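Tillport bottle deposit returns rise in September

1 October 2021

Tillport's deposit scheme took in 1,612 crates of empty bottles in September, up from 1,083 a month earlier, according to operator Tomaszewski. Clear plastic accounted for 60 percent of the volume.
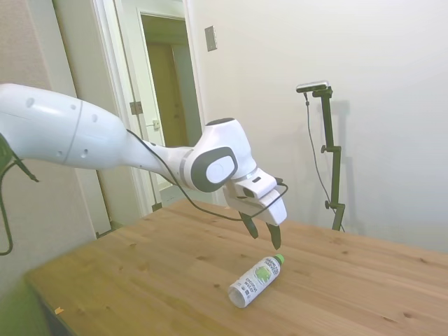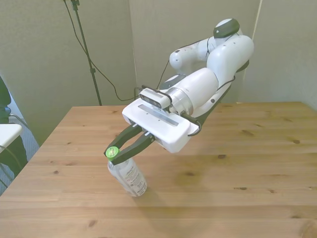
Changes at the depots

The Rurkton depot will stay open 35 minutes later on weekdays. Gurkness keeps its present hours — the contract there is under review. Caps may be left on, scheme manager Mesfin Asfaw said. Glass is still accepted at Rurkton only.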